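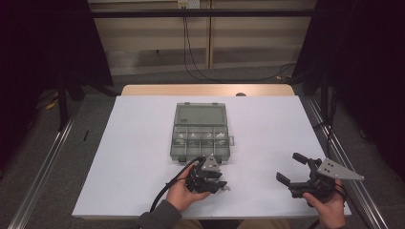

Gray organizer box with the small stuff in it

Burkthorpe Home & Garage Board > Storage and Workshop > Leftover hardware: keep it or dump it?

Started by mudroom_kay, 1/8/26
Replies: 13

mudroom_kay
Moving in spring. Smaller place, no basement, half a garage. Been going through the hardware and there is SO much of it. Coffee cans, baby food jars, sandwich bags with one bolt. Drawer in the kitchen that only opens halfway.

My question is do I sort it all or dump it all. Spouse says dump. Says a box of screws is four dollars and we never find the right one anyway so we go buy a new box every time. Which is true. But then I pick up a handful and it's like, that one is from the crib. That one might be the closet door.

Did one evening so far. Got thru one coffee can and quit. At this rate I'm done in September and we'll be gone by then.

How did the rest of you handle it? Looking for rules I can follow fast, not a new hobby.

rustbelt_ranch
Dump. Scrap metal bin at the transfer station takes it by the bucket. Keep one jar of wood screws and one jar of drywall screws. Done.

You will miss maybe one thing and it'll cost you a trip to the store.

tworakes
Hard no on dumping. Old hinges, old window latches, anything off a house built before the seventies -- you can't buy that screw anymore. I mean you can but it'll be shiny and the wrong head and you'll see it every time you walk by.

Keep slotted brass. Keep anything with a finish on it. Keep anything that has a mate.

rustbelt_ranch
She's moving OUT of the house tworakes. The latches stay with the house.

tworakes
Then leave the screws in a bag for the next people. Still not the scrap bin.

mudroom_kay
ok leaving a bag for the buyers is actualy good, hadn't thought of it. Writing that down.

pegboard_pete_no
I did this two years ago, house to condo. Had a whole wall of those little drawers. What I learned is the drawers were the problem. You give every size a drawer and then every drawer has to be full, or you feel bad for it. I had a drawer for cup hooks. Have not hung a cup in my life.

Ended up with flat boxes that close. One for the stuff that holds things to walls, one for tiny parts, one for electrical. They stack on a closet shelf, and when I need something the whole box comes to the kitchen table.

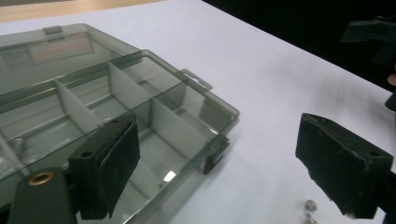

Also if you go that way, get the kind where the dividers go all the way down snug. Cheap ones leave a gap and small washers creep under. Then it's soup again after one car ride. Shake it in the store. Put a couple coins in it if you have to, I did, got a look from the clerk.

And don't buy ten at once because they're on sale. Fill one first.

lintfilter
Where do you get boxes that don't creep tho. I've bought the Jaltex ones twice and the hinge goes white and snaps the first winter in the garage.

pegboard_pete_no
Mine live indoors so can't say on cold. The hardware place on Sepúlveda has a few kinds by the register end, bring something small and try it.

tworakes
Steel drawers from an estate sale. Outlive all of us. Plastic in a cold garage is asking for it.

mudroom_kay
Steel weighs a ton and I'm paying movers by the hour!! No steel.

dorkel_depot_dad
Hi, long time reader from over in Dorkel. I ran the parts counter at a repair shop for a long stretch so this is my one subject.

Everybody sorts by size and that's the slow way. Sort by job. You never walk out to the garage thinking "I need a number 8." You walk out thinking the towel bar fell off again. So the towel bar stuff goes together, screw, anchor, the little hex key, all of it.

How I'd do your move, quick version:

1. Dump one can on a cookie sheet. Only one. Put the rest out of sight so you don't get discouraged.

2. Pull anything rusty, bent or stripped. Goes straight in the scrap bucket, no second look.

3. Pull what belongs to something you still own. Crib if you kept the crib. Bed frame for sure. Bag it, tape the bag to the thing itself, NOT in a box with the other bags. Movers lose boxes of bags.

4. What's left is general stuff. Give it one box with a fixed number of cells. When a cell is full the extra goes. Leave some cells empty on purpose, you'll want them in the new place.
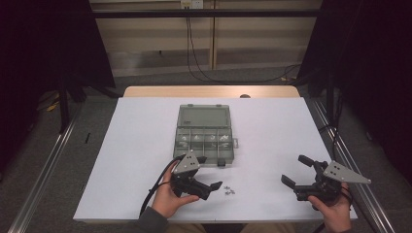
5. Write on the lid. Not on tape, tape falls off. Paint marker. If you change your mind, rubbing alcohol takes most paint marker off but try a corner first.

6. Next can. Stop after an hour even if you're on a roll.

Takes longer to type than to do. You should clear a can in twenty minutes once you've got step 2 down.

rustbelt_ranch
Six steps for screws worth a dollar. I charge more than that for my time and I'm retired.

dorkel_depot_dad
Fair. But the bed frame bolts aren't worth a dollar when it's ten at night and the mattress is on the floor. Seen a lot of people at the counter the morning after a move and they all wanted the same bolt.

lintfilter
can confirm. slept on floor. Slept on it for four nights, the bolts were in the toaster

mudroom_kay
In the TOASTER?

lintfilter
safe place. made sense at the time

mudroom_kay
Ok so update from my end. Did three cans tonight with the cookie sheet thing, way faster. Spouse came around some when the missing foot for the washer turned up in can two. We've had a folded cardboard under there since forever.

Scrap bucket is heavier than I can lift so rustbelt gets his way on most of it. Question tho, what about the electrical junk. Wire nuts, those copper clamp things, outlet screws. Same rules?

pegboard_pete_no
Keep outlet cover screws, they're always short one and they're tiny. Wire nuts keep if clean. Toss any that already have wire bits stuck in them.

Anything you can't name, toss. If you can't name it you can't use it.

tworakes
Disagree with the last part. Half the best stuff I own I can't name. There's a spring thing on my bench that's fixed two storm doors and a mailbox. Take a pic, ask on here, someone will know by supper.

rustbelt_ranch
And this is how you end up with a garage like tworakes has.

tworakes
365 days a year I can find what I need in there.

rustbelt_ranch
You asked on this board in September if anyone had a spare hose washer.

tworakes
that was a METRIC hose washer

sewpatch
Jumping in from the craft side, same problem with snaps and hooks and eyes. I had a $200 cabinet for it, sold it, went to flat boxes like pete. Two things that helped me.

One, put the latch side toward you on the shelf. Sounds dumb. But you grab it and it's already the right way round, you don't flip it open upside down on the rug. Did that once with seed beads. Still finding them.

Two, don't put heavy and light in the same box. Heavy stuff slides and bows the walls and then the light stuff goes visiting. I keep the metal in one and the buttons in another and never had trouble after that. Also a square of thin foam cut to fit under the lid, keeps things from hopping cell to cell in the car. Craft foam sheet, cheap, cut with kitchen scissors.

Oh and wash them first if you got them used. Dish soap, let them dry open overnight. Mine smelled like somebody's fishing trip.

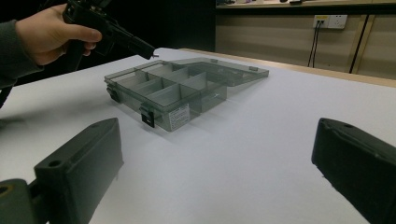
Re: Leftover hardware: keep it or dump it? (page 2)

mudroom_kay
Foam is smart, have a pile of it from the kids. Stealing that.

Going with: bag taped to the furniture, bag for the buyers, one box for walls, one for tiny bits, rest to scrap. Kitchen drawer this weekend if I can get it open all the way. I think theres a spatula wedged in back.

dorkel_depot_dad
Butter knife from the side, push down while you pull. And tape the bed bolts to the headboard, not the slats. Slats get bundled and the tape rips.

lintfilter
or the toaster

tworakes
Before the bucket goes to scrap, any slotted brass in there? I'm up by the Burkthorpe water tower, could swing by Saturday.

rustbelt_ranch
Here we go.

mudroom_kay
Yes there's some, bring something to carry it in. Side door, garage is blocked with boxes.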